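Short Fiction Notes: The Rimberg Prize Wants Your Ghosts

The Rimberg Prize has opened for entries again, and this year the theme is "a haunting with a twist." I have read enough hauntings with a twist to last me until my own. The narrator was dead the whole time. The house was dead the whole time. The dog could see it and we should have listened to the dog.

Still, several of you have asked whether it's worth entering, so I went through the rules. Stories can run up to 3,333 words, a number somebody plainly picked because it looked spooky on a flyer. There is also a short category, capped at 100 words, and I would steer most of our members there. A hundred words is hard to pad.

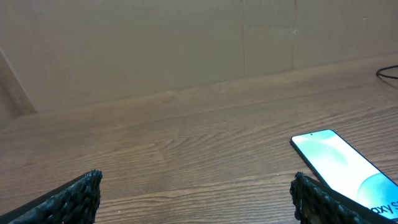 Tabletop in the back room at Wattimena.

What bothers me is the judging. The prize page says every entry gets "a full read by a panel of working authors." Last year there were 1,269 entries and the winners went up less than three weeks after the deadline. Joonas Lappalainen thinks the panel was split into pairs and that I am being sour. Maybe so. I wrote to the organizers in February to ask how many stories each reader took on, and got back a cheerful note about the "passion of our reading team" with no figure in it.

Then there is the feedback package, which costs extra. Noreen Dogar bought it last time for her lighthouse story and was kind enough to show me what came back. It praised her "vivid world" and told her to "raise the stakes in the middle." Abelardo Apaza bought it too, for a comedy about a vampire who fails a driving test. He was told to raise the stakes in the middle. He assumed it was a pun and was pleased for a day or so.

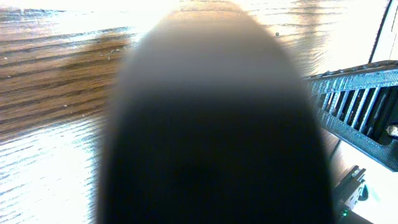 On the other side of the ledger, the winning story was good. It was called "Osis," by Ridwan Pillai, and it had no twist at all. A girl hears knocking from a well, answers it, and goes on answering it until she is an old woman. We never find out who is down there. I read it twice and I would have paid for it. So somebody on that panel can read, or got lucky, and I'd like to know which before I hand over an entry fee.

The runner-up, "The Bells of Jukov," I could not finish. There were four prophecies in it by page two.

Rohani Liem is putting in a story regardless and says I can print her feedback if she gets any. She has promised to leave the middle exactly as it is. If you do enter, skip the package and bring your draft to our next meeting, where we'll be rude about it for free. Please double-space, and put your name on every page this time.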